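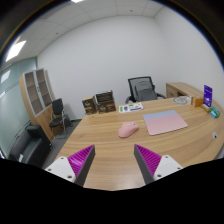

A reader wrote in to tell me that a mouse pad is a waste of desk, that any modern mouse tracks fine on bare wood grain, and that I'd been had.

Maybe. I've been suspicious of desk accessories ever since the Rudulo wrist rest, which went flat in 8 days. But I've kept the blue-to-pink pad since October and I'm not ready to bin it.

My doubts are about the colour-matching. A pink mouse doesn't click any better than a grey one - I know this, and I bought pink. The Pramitz forum has a thread with 868 replies on "desk harmony" and I couldn't find one person who said they got more work done.

What I would question is everything at the back. The boxes in the far corner have been staying "for now" for 27 days. Same with the sheet behind the mouse. I gave myself five minutes to clear the lot and spent them reading about cable trays.

3 November 2023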